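Hand grippers lose tracking when I turn my wrists

Parvathi Achari
I built two hand-held grippers at our shared shop, each with a white marker cube on top. Tracking drops out when I turn one past 30 degrees. Cable runs down my right side to the hip.
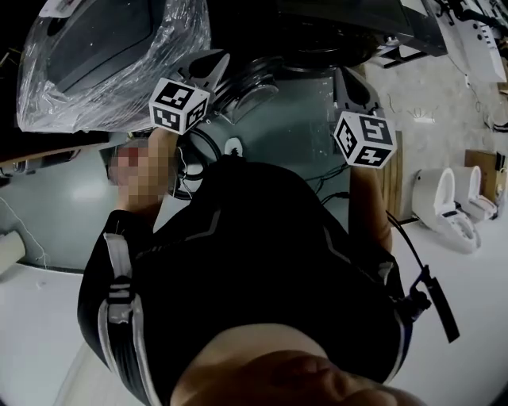
Both grippers in hand, harness on

Is it the cubes or the camera?

Idun Berge
Probably glare. Reprint the codes on matte paper and shorten the exposure - mine held after that.

Tveit
Same here, never fixed it. Try 2 cameras maybe.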